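# Trarka: Making a Weekly Marketing Podcast From a Dorm Closet

*Project report, Digital Media Practicum, submitted 9th June*

Our group wanted to find out whether three students with no audience could get small-business owners to listen to a show about marketing. We called it Trarka, which was the only name all of us could spell the same way after hearing it once. It ran for one semester and we loved almost every minute of it (the two nights of lost audio excepted).

## What we set out to do

The assignment asked for a media product with a measurable audience. We set ourselves a goal of 300 downloads across the whole run and 100 newsletter signups. Each episode would be one conversation with one owner, on one thing they had tried to bring in customers. We didn't want general advice. We wanted somebody telling us what they wrote on the postcard, who got it, and what the phone did the next morning.

## Finding guests

We sent 27 emails in the first round. Nine people wrote back and five said yes, which felt enormous to us. Our first guest was the owner of Otero, a bike repair shop near campus, who had stopped paying for search ads and started putting a handwritten tag on every repaired bike. The tag lists what was fixed and what will need fixing next. She talked for so long that we cut two episodes out of one recording!

Sandhu, a family bakery, came next. They had mailed 2000 flyers to the streets around the shop and were very open about how few came back to the counter. That episode got the most replies from listeners. Several wrote in with their own flyer stories, and we read them out in a short bonus segment.

Changing the email helped a lot too. Our first version had four paragraphs about the class and the project. The second version was three sentences and named a specific thing the business had done. Almost all our later guests came from the second version.

## Recording and editing

We recorded in a walk-in closet with two borrowed microphones and a winter coat hung over the door. Calls were recorded on both ends when the guest was willing. When they weren't, we lived with the phone sound, and listeners didn't seem to mind.

Editing took far longer than we planned. For the first episode we took out every "um," and the owner sounded like she was reading a ransom note. After that we only cut repeats, long pauses and anything a guest asked us to remove. We also moved the best story to the front as a short teaser, and more people stayed past the first few minutes.

## Cover art and the episode page
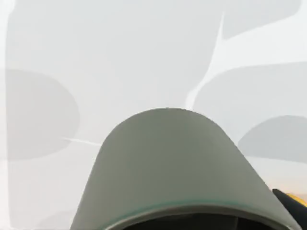
Cover art was the part we knew least about and ended up arguing over the most. Podcast apps shrink everything down to a tiny square, so we printed our drafts at stamp size and taped them to the wall. The busy ones turned to mush. The rendered picture on this page has what we came to want: one big, smooth, gray-green curve low in the middle, lighter near the top and darker down the right side, with a thin teal-green line following its lower edge. A shape that simple still reads when it's small, and the muted green leaves room for one brighter accent. Our final cover used a plain rounded shape, two greens and the show name in heavy white letters. We dropped the microphone icon in the second draft and never missed it.

Each episode page had a summary, three timestamps and a link to the guest's business. We wrote the summaries as plain sentences someone might search for, such as "how a bakery tested a neighborhood mailing."

## Results

We passed the download goal in week eight and did a lap of the hallway. Signups were slower. We finished short of 100, and most of the ones we did get came in after we moved the signup link from the bottom of the page to just under the player.

Our one try at cross-promotion was with Brirura, another student show, which covers local music. We swapped thirty-second spots. Their listeners clicked through but few stayed, and we think a full guest swap would have worked better than an ad.

## What we would change

- Record three episodes before releasing the first one.
- Put the signup link under the player from day one.
- Ask every guest for a number before the call, so they have time to look it up.
- Back up the audio the same night. Every night.

Two of us are carrying the show on over the summer, and the next episode is planned for July, with the owner of a shoe repair shop who answers every online review by postcard.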